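Taller > Proyectos financiados > Clasificador de cables > Informes de avance

Informe de avance n.º 2: clasificador de cables «Plostex»

Para: Fundación Henríquez, programa de talleres compartidos
De: Estela Orellana
Fecha: 15 de octubre de 2023

Resumen para quien lea solo el resumen

El brazo se mueve, la pinza cierra y el presupuesto aguanta. Lo de clasificar cables, que era el objeto de la subvención, va por detrás de lo previsto. Pido que se lea el resto antes de llamar.

Estado del brazo

El primer informe prometía cinco articulaciones funcionando y hay cinco articulaciones funcionando. La tercera cabeceaba al frenar y le cambiamos la reductora por una Cimier de segunda mano, que hace ruido de molinillo pero llega a su sitio y se queda en él. La estructura sigue siendo la del plan original, salvo el codo, que rediseñé después de que el primero se abriera por la línea de capas delante de dos visitas del taller. Las visitas fueron muy amables.

La controladora Poltetti llegó con el manual de otro modelo. Perdí una tarde larga con eso y la cuento como formación.

Pruebas de agarre

Aquí es donde la memoria que les presenté pecaba de optimismo. Escribí que un cable es «un objeto sencillo de geometría alargada», y la frase me persigue. Un cable trenzado se deja coger bien por el centro del rollo y fatal por la punta; uno liso se escurre y arrastra a sus vecinos. En la última tanda hicimos 33 intentos y salieron bien 5. El criterio de éxito es el de la memoria: coger un cable, levantarlo solo y soltarlo en el cajón que le toca.

Para las tandas usamos la mesa de madera clara, con los cables enrollados o en bucle por delante y los cajones blanco y amarillo al fondo. El barniz brilla más de lo que me gustaría y la visión confunde los reflejos con cables claros. Tengo un mantel gris mate apalabrado con mi madre.

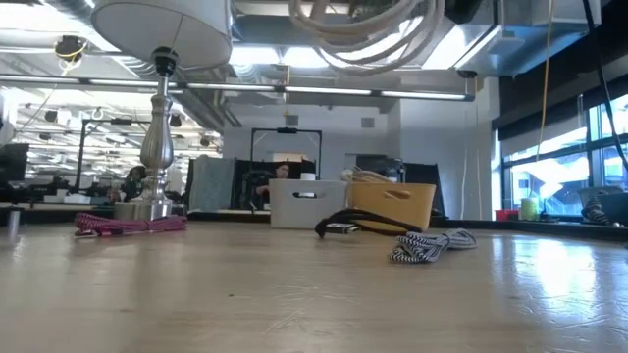 Gastos

Llevamos gastados 1.231 euros. La partida mayor es la de motores, seguida por la controladora y por una cantidad de tornillería que me da cierto pudor detallar, aunque va detallada en el anexo. El codo roto figura como «material fungible».

Lo que queda

Para noviembre me comprometo a lo siguiente:
- Mantel puesto y visión recalibrada.
- Dedos nuevos en la pinza, más estrechos y con goma.
- Repetir la tanda completa con los mismos cables, sin sustituir los difíciles por otros más dóciles, como se me sugirió en el taller.

No solicito ampliación de fondos. Sí solicito que el próximo formulario admita más de una línea en la casilla «Dificultades encontradas».

Estela Orellana

Comentarios

reductora_feliz: La Cimier hace ese ruido de nueva también. Échale grasa y baja la aceleración en el último tramo, a mí me lo quitó casi todo.

Marisa T.: ¿Vais a publicar el codo nuevo? El mío se abrió por el mismo sitio.

Estela Orellana: @Marisa T. Sí, en cuanto le quite los restos del diseño anterior. Está girado para que las capas no trabajen a tracción.

tornillo_pasado: Lo del mantel es buena idea, pero ténsalo bien o la pinza se lo llevará con el cable.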